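Ondcombe Hall Users' Group
Notes of the September meeting, held in the small room on Thursday at 6 pm
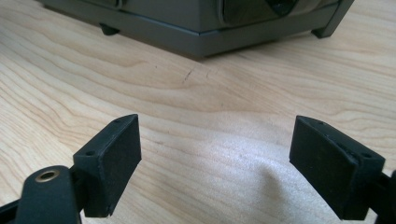

We were a good turnout for a chilly evening, and the chair thanked everybody for coming, particularly those who had driven over from Mamthorpe with the roadworks still on.

1. Last meeting
The notes of the last meeting were agreed, with one correction. The quilting group has the hall until half past nine and always has had, and we are sorry for the muddle.

2. The tables
Most of the evening went on this, as we rather thought it might. The hall has 27 tables in all and it was agreed that the wooden ones are much the nicest thing we own, with that lovely pale wavy grain, and that we would all like to see them stay that way. Three of the others have legs that won't lock and have been put behind the stage curtain with a note on them. Please don't bring them out again, however busy the evening!

There was a long and good-natured talk about oil against varnish. The woodwork class favours oil, which is kinder to the grain and can be touched up in an afternoon, while the lunch club would sooner have something that stands up to gravy. In the end it was agreed to try oil on one table, use it as normal until the next meeting, and then all have a look at it together.

Until then, could every group wipe down with a damp cloth only (no sprays, please), put something under hot dishes, and lift heavy things across the table instead of sliding them. Small rubber or felt feet on equipment were thought a very good idea, and a packet will be kept in the kitchen drawer for anyone who wants them.

3. Money
The Helmy fund has £600 left in it. We agreed to spend part of this on the oil, cloths and new leg catches, and to hold the rest back for the winter heating — last year's bill is still fresh in the memory.

4. Bookings
The Fitutex exercise class has asked to start half an hour earlier. The lunch club is happy with this so long as the floor is clear and the chairs are left stacked in sixes by the wall.

5. Any other business
The tea urn is slow again. One of the Mamthorpe members has kindly offered to take it home and descale it.

The meeting closed at ten to eight, and there was cake.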